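We're looking for two people to join us at Pindine, our small packing room in Katport, from January. If you like sorting things, fitting odd shapes into boxes and getting a table properly straight before the next lot comes out, please read on!

Pindine makes up gift parcels for the Baran guest houses. Each one is a bit different - tea for one, a little lantern for another, something soft in a bag for the guest who asked for it. You'd be laying the things out on the cloth, checking them against the order card and packing them so they arrive looking nice.
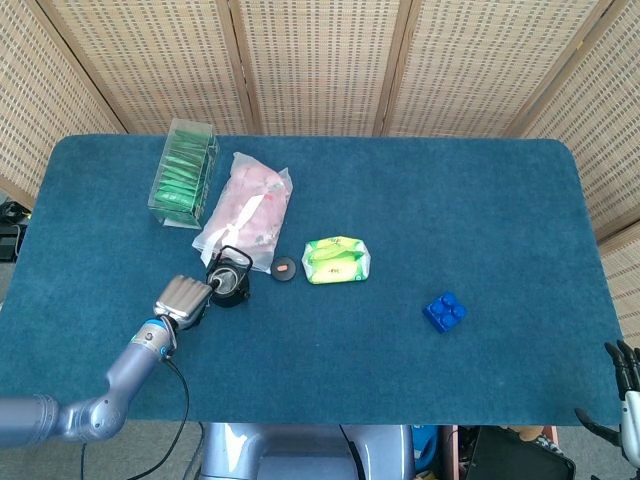
Green packets go upright in their clear box, all facing the same way, and small bits should never end up underneath a bag. We'll teach you our way of doing it in your first week, and we love hearing about better ones.

Shifts are seven hours with a paid lunch. No experience needed, though you should be happy on your feet and fairly patient with tape.

To apply, send a short letter to the Pekden Road office - a page is plenty. Tell us about something you've packed, tidied or put in order and enjoyed doing. Trial mornings are paid too.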